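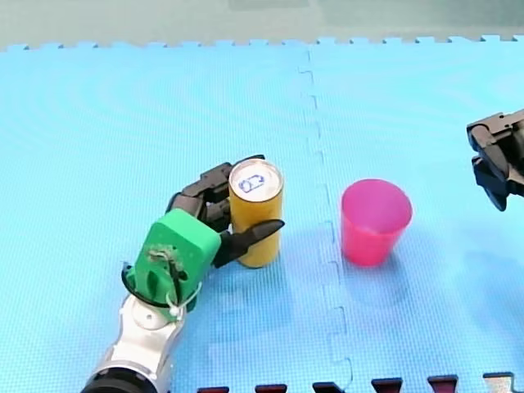

What do you use to get the cloudy film off plastic cups?

White vinegar and warm water, half and half, soak 20 min, rinse, air dry upside down. If it's still cloudy after that it's scratches, and vinegar won't fix scratches.

mudroom_meg wrote:
ok thanks, that was fast. mine are the Skandine ones, pink and yellow mostly. been thru the dishwasher every single night since October. pink still looks ok, yellow are awful, like fog. Do I soak the whole stack at once or one by one

tallgrass41 wrote:
One by one. Not stacked!! The vinegar doesnt get between them and then they stick together and you're running hot water over the outside for ten minutes trying to pop them apart. Ask me how I know

pennyloaf wrote:
Disagree with the vinegar honestly. Baking soda paste, soft cloth, done. Vinegar made mine smell like pickles for a week.

tallgrass41 wrote:
paste is gritty. that's how you GET the scratches

pennyloaf wrote:
not if you're gentle. been doing it for years on the Orari tumblers, still clear enough to see the milk line thru

Silvia Kollár wrote:
Printed cups are their own problem and I'd go easy with both methods. Did a whole cabinet of kids stuff last Tuesday, half of it with pictures or logos on, and the print is always what goes first. Paste takes it off in one go. Vinegar is slower but it lifts the edges if you leave it too long. So check before you dunk. 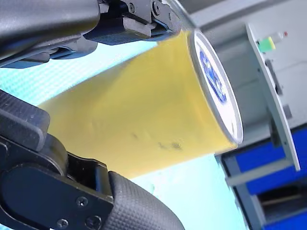 Soak time depends on where the print is, is what I was getting at. If it's on the side you can stand the cup in a shallow dish, only do the bottom inch, flip it, do the other end, keep the middle out of it. If it's on the end you can't do that. The yellow one there has blue printing on the white circle at the end, so that's a no on standing it in a bowl, I'd fill the inside only and leave the outside dry. Wipe the outside with a damp cloth after. Fill it, don't dunk it. Also check the label if there still is one, my Prarnener set says hand wash and I ignored that for two years.

mudroom_meg wrote:
oh thats smart. filling instead of dunking. mine have a little flower on the base so same deal

rusty_hinge wrote:
just buy new ones? they're cups

mudroom_meg wrote:
they're discontinued and my kid will only drink from the yellow. so no

rusty_hinge wrote:
fair

pennyloaf wrote:
Side question, does anybody have a trick for canned drinks and toddlers. Mine wants to hold the can like the big kids and then it's all over the floor. I pour it in a cup and there's yelling

tallgrass41 wrote:
Straw in the can, foam mat under the chair. We got the interlocking kind with the bumpy grid, it wipes up fine except the seams. Sticky stuff lives in the seams forever

Silvia Kollár wrote:
Take the tiles apart to wash them. Shower floor, dish soap, old toothbrush along the edges. Dry them flat, mine curled when I leaned them on the wall.

pennyloaf wrote:
toothbrush is good. mat is from Ondrejka and it says spot clean only but whatever

tallgrass41 wrote:
everything says spot clean only

mudroom_meg wrote:
update, did four yellow ones tonight, inside only, 20 min. three came up pretty good. The fourth is still foggy on one side so I guess thats the scratches. Flower survived on all of them. Didnt try the paste sorry penny

pennyloaf wrote:
your loss lol. Try it on the foggy one, whats the worst that happens

tallgrass41 wrote:
more fog

mudroom_meg wrote:
gonna try it on the inside saturday, will post back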